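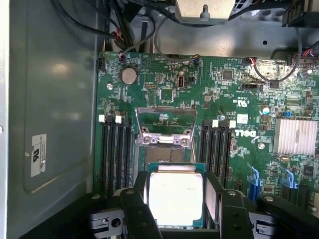

Chip in the fingers, socket open, everybody holding their breath.

Vudley Robot Club: Stuff People Keep Asking Me

Last updated Feb 7, 2020 by Mwende Ndung'u

I answer the club email, so I get the same questions over and over (which I love, please keep writing!). I finally sat down and typed up my answers. If yours isn't on the page, there's a note at the bottom on how to reach us.

So what is the club working on this year?

We're teaching a robot arm to service a desktop computer. Processor, memory, hard drive, expansion card, the works. Last year we stacked blocks, and I'll admit I was ready to never see another block in my life. A computer is so much more fun, because every part goes in differently. A memory stick wants a firm straight push, a drive slides, and a processor wants to be set down like a sleeping baby.

Is this for a competition?

Yes! We're entering the Atonville student build day in August. Each team gets a bench, a computer in pieces and a time limit, and the arm does as much of the assembly as it can. You get points for each part seated correctly and you lose points for touching anything with your hands. Staruvbridge won last time and they were very nice about it, which was almost worse.

Why start with the processor? Isn't that the hardest one?

It is, and that's why. We argued about it for a whole meeting. Ebbe Berge wanted to start with memory and work up to the scary stuff, and I wanted to find out early if the scary stuff was going to sink us. I won by one vote. The chip has to come down flat and lined up with the socket, and there are all those tiny contacts in there that do not forgive you. The load plate has to be open and out of the way, too. We forgot that exactly once.

How does the gripper hold something that thin?

By the edges, one finger on each side. The fingers are narrow and we close them slowly. Trygve Kvam did most of the work on the closing speed and he has a whole notebook about it, so if you want the long version, ask him and bring a snack. The short version is that too light and the chip tilts, too hard and it pops out sideways like a watermelon seed.

Do you ever break things?

Oh yes. We have a box. It's mostly bent sockets and one memory stick that I'm not going to talk about. Everything we practice on is old, so it stings less than you'd think, but we still write down every casualty with what we were trying and what the settings were. Reading back through that log is the fastest way to get a new member up to speed.

Where do the computers come from?

Donations, nearly all of them. Gachanja, the repair shop near the school, passes along towers that aren't worth fixing. We don't care if it boots! We care that the socket is straight and the latches work. If you've got an old desktop in a closet, please take your files off it and bring it over.
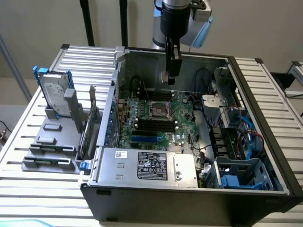 The arm over our practice tower, with the parts tray on the left.

Why is the computer lying on its side?

Gravity, mostly. With the case on its side and the panel off, the board faces up and the arm can come straight down on it. We tried a standing case early on, and every part had to go in sideways while fighting its own weight. No thank you. You get a lot more room to work from overhead, although the drive cage and the cables still find ways to be annoying.

What's the tray for?

Parts wait there until it's their turn. The hard drive stands upright in its blue caddy and the expansion card stands up near it, so the fingers can get at them from above. The tray goes back to the same spot on the table each session. If it drifts even a little, the arm reaches for where the drive used to be, and then you get to watch it very confidently grab air. Njål Rustad has a sound effect for this.

Do I need to know how to code to join?

Nope. Some of us write code, some of us take computers apart, some of us mostly draw diagrams and label things. I joined knowing how to change the batteries in a remote. You'll pick up some programming just by sitting next to someone who's doing it, and if you like it we'll give you a small piece of your own. Opening and closing the gripper is a good first one.

How many tries does it take to get one step working?

More than you want! We're at 1,117 logged attempts since the school year started, and that's all the steps together. Our best streak on the processor is 17 good placements in a row. Number 18 was a miss and I made everyone take a break. Our target before August is 3,000 attempts, which sounds like a lot until you see how quickly they add up on a good afternoon.

Is it safe to be near the arm?

Yes, if you follow the rules, and we're strict about them. Hands stay off the table while it's moving. One person sits by the stop button and does nothing else, including looking at their phone. Long hair gets tied back. Our adviser, Roscoe Achterberg, has stopped a session over a dangling hoodie string and he was right to.

Does it cost anything?

Dues are 73 dollars for the year. That covers our entry fee, your shirt, and the things we wear out. If that's a problem, talk to me or Mr. Achterberg privately and we'll sort it out. We've never turned anyone away over dues and we're not going to start.

Can parents and little siblings come watch?

Please do! We run an open session near the end of each month. Little kids are welcome as long as they stay behind the tape with a grown-up. They usually want to know if the robot has a name. It doesn't, we had a vote and it tied, and it's still a touchy subject.

I missed the first half of the year. Is it too late?

Not at all. Njål joined right after winter break and he's already running the drive step. Come to two meetings before you decide, one where we're running the arm and one where we're mostly planning and cleaning up cables, so you get a fair idea of both.

How do I get in touch?

Drop a note in the club mailbox in the front office or use the contact form on the school site and pick "Robot Club" from the menu. It comes straight to me. I usually write back the same evening, unless we're close to a competition, in which case give me a couple of days and then feel free to nudge.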